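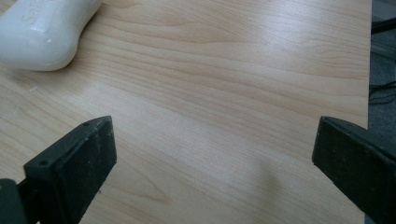

Chapter 7
Soaps and Hard Surfaces

Iraís Cervantes and Severyn Shevchuk

7.1 What soap is made of

Soap is the salt of a fatty acid. It forms when a fat or oil reacts with a strong base, a process called saponification. Sodium hydroxide gives the hard soaps sold as bars; potassium hydroxide gives softer soaps and most liquid ones. Glycerol is the second product of the reaction. Large plants usually separate it and sell it, while small makers tend to leave it in.

The amount of base needed depends on the fat. Coconut oil takes more per gram than olive oil, as its fatty acid chains are shorter and a gram of it therefore contains more of them. Section 7.4 gives the method for finding the saponification value of an unknown fat, using the 20-gram samples prepared in Chapter 6.

7.2 How soap removes oil

A soap ion has two ends that behave differently in water. The carboxylate end is drawn to water; the hydrocarbon chain is not. Above a certain concentration the ions gather into clusters called micelles, with the chains turned inward. Oil is taken up inside the clusters and can be carried off in the rinse.

Hard water interferes with this. Calcium and magnesium ions combine with the soap to form solids that do not dissolve — the gray film known as soap scum. The detergents treated in Chapter 8 were developed partly to avoid this problem.

7.3 The surface being cleaned

Cleaning depends on the surface as well as on the soap. Glass and glazed tile take up almost no water. Bare wood takes up a good deal, and it swells more across the grain than along it. A finish slows the exchange of moisture but seldom stops it. Soap solutions are alkaline, and some older finishes, shellac among them, soften when they are left in contact with an alkali.

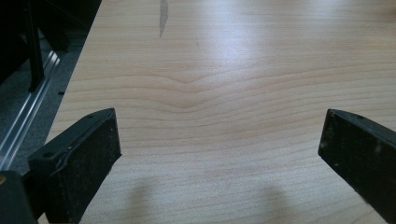
Figure 7.2 A tabletop with a smooth, slightly glossy finish. The grain lines run in gentle waves.

For this reason the trials in the Medina exercise at the end of the chapter are run on finished and unfinished panels side by side. Each panel is weighed before washing and again after 55 minutes of drying. Record both masses before starting the next panel.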